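Karaki Rührlöffel, lang – Edelstahl

Für Limonaden, Sirupmischungen und alles, was sich unten absetzt

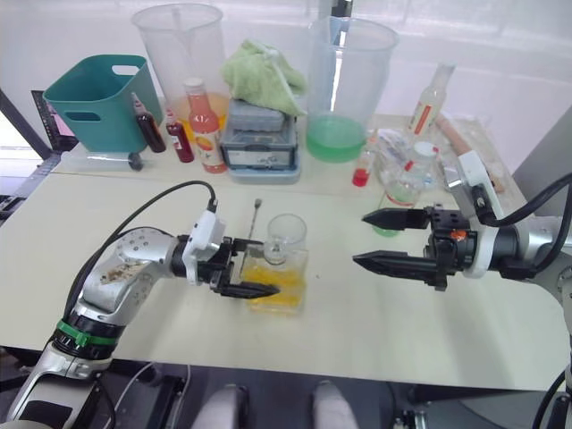

Wer selbst Getränke mischt, kennt das Problem mit dem Sirup. Er ist schwerer als der Rest, sinkt auf den Grund des Gefäßes und bleibt dort liegen wie ein Gast, der das Ende der Feier nicht mitbekommen hat. Oben schmeckt es nach Wasser, der letzte Schluck nach Hustensaft. Der normale Teelöffel reicht nicht hinunter, der Kochlöffel passt nicht hinein, und das Messer, das dann meistens genommen wird, war für etwas anderes gedacht.

Der Karaki ist ein dünner Stab mit einer kleinen runden Spitze am unteren Ende. Mehr ist an ihm nicht dran. Wir hatten im Sommer einen Prototyp mit Silikongriff auf dem Tisch, dazu einen mit eingebautem Sieb und einen, der sich zusammenklappen ließ und das auch mitten im Rühren tat. Übrig geblieben ist der einfachste. Remedios Lozano, die bei Orkevetti die Form entworfen hat, war von Anfang an für diesen und erinnert uns bei Gelegenheit daran.

Maße und Material
Länge: 319 mm
Gewicht: 49 g
Material: Edelstahl, gebürstet
Spülmaschine: ja, bitte liegend im oberen Korb
Lieferumfang: ein Rührlöffel, ein Pappkarton, ein Beipackzettel in drei Sprachen, der das Rühren erklärt

Wofür er taugt
Am besten arbeitet der Karaki in geraden Gefäßen mit Ecken. Die runde Spitze kommt auch dort hin, wo ein Löffel nur vorbeifährt, und gerade in eckigen Glasbechern sammelt sich der Sirup mit Vorliebe in den Winkeln. In großen Messkannen funktioniert er ebenfalls, man rührt dann eben etwas länger. Für Kuchenteig ist er nicht gemacht. Ein Kunde hat es versucht und uns ein Foto geschickt, das wir aus Rücksicht auf alle Beteiligten nicht zeigen.

Trübe Säfte verlangen ein paar Runden mehr als klare. Fruchtfleisch lässt sich bewegen, auflösen lässt es sich nicht, da kann auch Edelstahl nichts ausrichten. Wer zwei Farben nacheinander anrührt, etwas Grünes und etwas Oranges zum Beispiel, spült den Stab dazwischen kurz ab. Sonst bekommt man eine dritte Farbe, und die will erfahrungsgemäß keiner trinken.

Aus der Werkstattküche
Zum Probieren stellen wir alles auf einen hellen Tisch, weil man dort jeden Tropfen sieht. Das ist lehrreich und ein wenig deprimierend. Nabil Chidiac mischt im großen Messkrug vor und füllt dann in kleine Gläser um, ein Tuch liegt immer in Reichweite. Sein Grundrezept: ein Teil roter Sirup, sechs Teile kaltes Wasser, ein Schuss Saft. Erst den Sirup, dann das Wasser – andersherum geht es auch, dauert aber länger und sieht nach Arbeit aus.

Pflege
Abspülen, abtrocknen, weglegen. Zitronensaft darf ruhig ein paar Stunden daran kleben, über Nacht sollte es nicht zur Gewohnheit werden. Kleine Kratzer kommen vom Gebrauch und gehören nicht zu den Reklamationsgründen. Ein verbogener Stab lässt sich vorsichtig von Hand richten. Wir fragen auch nicht, wie es dazu kam.

Häufig bestellt mit
Karaki Messkrug, klar, mit Skala
Tenberg Stapelbox, grau, mit durchsichtiger Front
Tenberg Korb mit zwei Griffen

Lieferung und Rückgabe
Der Rührlöffel ist einzeln oder im Karton zu 12 Stück erhältlich. Die zweite Variante richtet sich an Cafés und an Haushalte, in denen Besteck auf ungeklärte Weise verschwindet. Lieferzeit innerhalb Deutschlands: 3 Werktage. Ungebrauchte Ware nehmen wir zurück. Gebrauchte erkennen wir am Sirup.

Fragen zu größeren Mengen beantwortet Bianka Boros über das Kontaktformular. Die Länge bleibt auch auf Anfrage dieselbe. Eine kürzere Ausführung für Gläser ist in Vorbereitung, allerdings streiten wir noch über die Spitze.

Stand der Produktangaben: November 2024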